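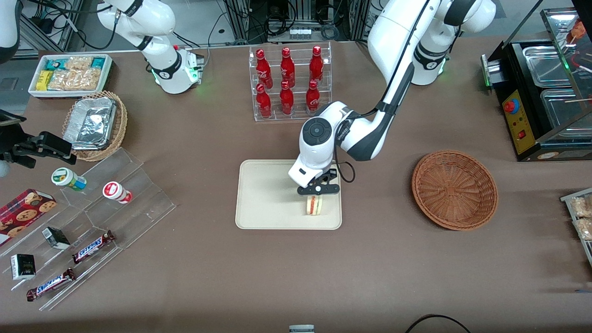 Packaged snacks and drinks on a brown tabletop.

Lurnby Desk review
By Tanveer Malik
May 28, 2019

I moved our seven-person office over to Lurnby Desk in December, and I'm still a little giddy about it! Shared calendar, invoices, team chat, all in one window (my old setup needed four). Search is the star. I typed half a client's name and up came a quote I'd given up on.

The phone app is weaker. It logs me out whenever I switch networks, and the dark theme makes the gray buttons hard to read.

It costs $34 a month for our team, or $40 with phone support. We pay the $40 and I'd do it again.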